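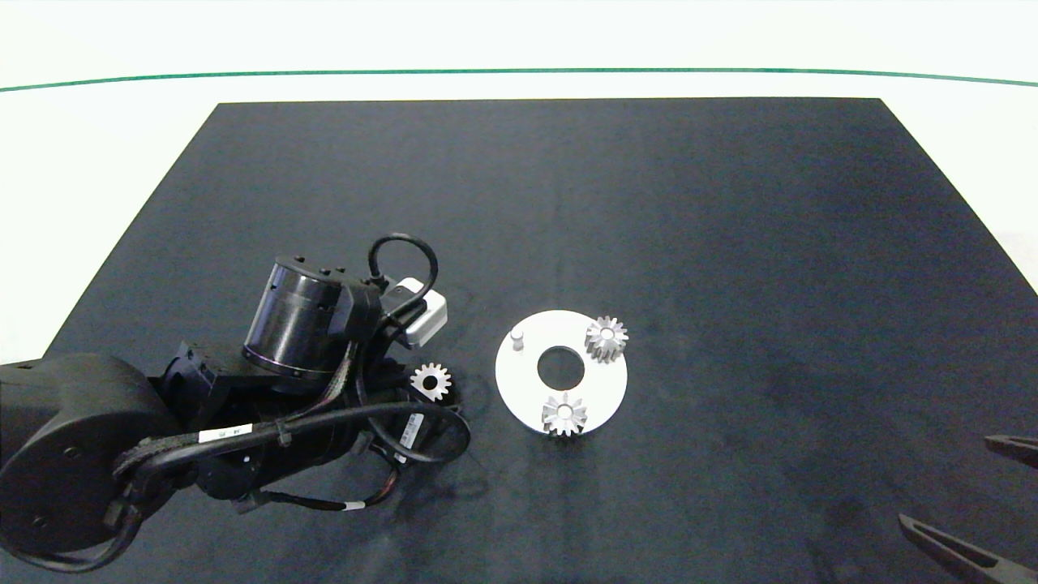 A longtime reader wrote in to ask whether anyone still learns how gears go together by handling them, and said that the old clock class in Kevthorpe had been the best part of many a winter.

We're very happy to pass along that the Vodemari workshop has set up a gear bench again, built around the Pluno practice set, with its round white plate, its short pegs and its little metal gears. It opens in October, and there's room for 10 people at each evening session, which should be plenty for a town our size (though we've been wrong about that before!).
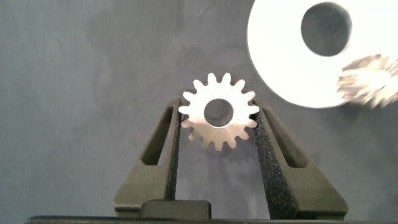
Getting a gear to sit properly on its peg is the first exercise, and it's a good deal fussier than it sounds. A gear that goes on at a slant will bind before it's halfway down, and pushing harder only makes it worse. The trick, as the workshop's handout explains at some length, is to line up that clean round hole in the middle first and let the rounded teeth find their neighbors afterward, with a small turn back and forth if they need coaxing.
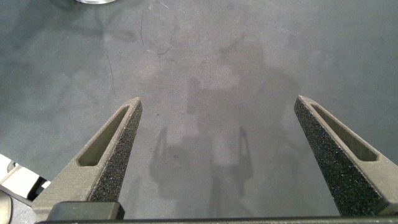

*A gray work surface, seen from above.*

The Demirtaş hardware store on the main street has chipped in as well, with a gift of over 1,000 small parts for later sessions, and the workshop has been sorting them into drawers ever since. Those sessions will move on to gear trains and simple winding mechanisms, 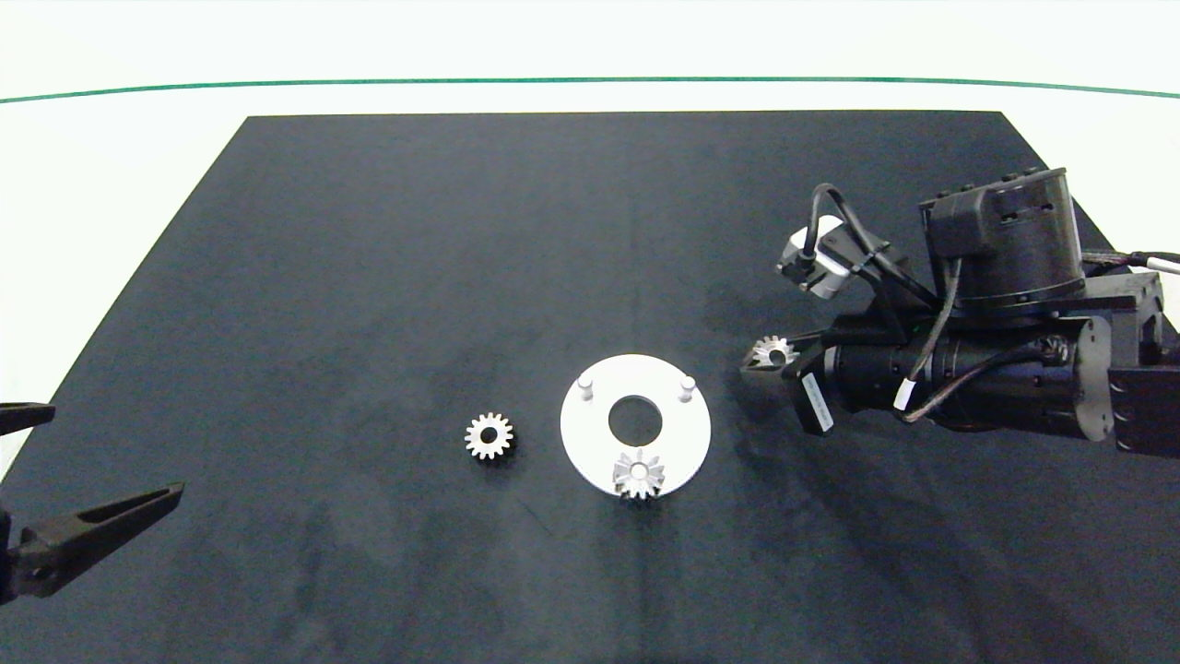 and after that, if enough people stay with it, to a full clock movement that the whole group would build together over the winter. Beginners are as welcome as old hands, and there's no need to bring any tools. Sign-up sheets are at the workshop door and at the Demirtaş counter.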